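# Chapter 2: Two Hands, One Job

By now your club has probably had its first few meetings, and if it is anything like the clubs we have worked with, somebody has already asked when the robot gets to do something useful. Well, this is the chapter for that person! We are going to leave the single-arm exercises behind and start on chores, the plain household kind, where things are picked up off the floor and put where they belong.

Chores sound easy, and for you they are. Think about the last time you tidied a room. You very likely held one thing in your left hand while your right hand was already on its way to the next, and you never gave it a thought. A robot has to be told, or shown, every bit of that: which hand goes first, what the other hand does in the meantime, and how the two of them keep from bumping into each other over the same small patch of floor.

The students of the Gater robotics club, whose Tolau project we will follow through the rest of this book, spent most of a spring on that last question. Their plan in May was to have the robot clear 10 things from a tiled floor before the end of the club hour. They got there in the end (you will read how in Chapter 5), but their early notebooks are full of crossed-out plans, and we have left a good many of them in, as we think you will learn more from those pages than from the tidy ones.

You will meet three ideas in this chapter. The first is *reach*, meaning all the places a hand can get to without the body moving. The second is *shared space*, the part of the floor that both hands can reach, where most of the trouble happens. The third is *grip*, and here we will spend a long while on soft things. A piece of fruit keeps its shape when you close your fingers on it. A plastic bag folds and slips and looks different every time you set it down, and it deserves a whole section of its own, so we gave it Section 2.3.

Before you read on, try the Nisetti warm-up with a partner. Put a basket and a few odds and ends on the floor, kneel in front of them, and let your partner call out every move for both of your hands. Do only what you are told, even when it is silly. Write down the calls as you go and keep the page, for you will want it again when we come to Won charts at the end of the chapter. 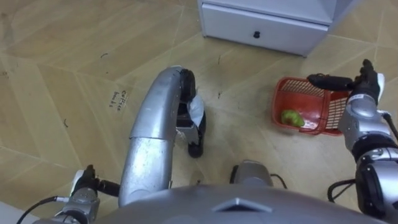

**Figure 2.1** Floor work seen from the robot's side, with a plastic bag in the left hand and the right hand open over the basket.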